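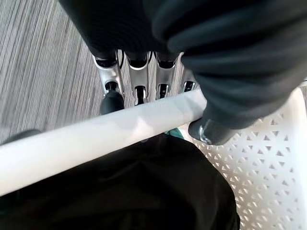
About Ansari

Ansari is a small workshop school in Gusdale. We teach people to fit, fix and look after the plain things in a house: rails, rods, brackets, hinges, shelves. Siamak Zamani and Pouran Talebi started it after one too many weekend courses that promised a "complete home skills journey" and sent everyone away with a tote bag.

We don't believe in journeys. We doubt most people need a certificate to hang a curtain, and we don't give one. A course is 13 evenings, with no more than 24 people on it, and you will spend a fair part of the first evening on how to hold a length of rod while you mark it. Some find this dull. They are free to say so, and a few have.

Olumide Shehu teaches fixings and walls. Mbali Mokoena takes the measuring classes and is hard to impress with a laser level - bring a tape. Kobe Jacobs runs the stores and will lend you tools if you bring them back.

We are often asked about our "method". There isn't one. We have also been asked to sell the Vindodico range of no-drill fittings; we put up 21 of them and went back to screws.

New courses begin in October. Fees are the same for everybody and we don't do early-bird prices, which always looked to us like a late-bird fine. Come and see a class before you pay for one.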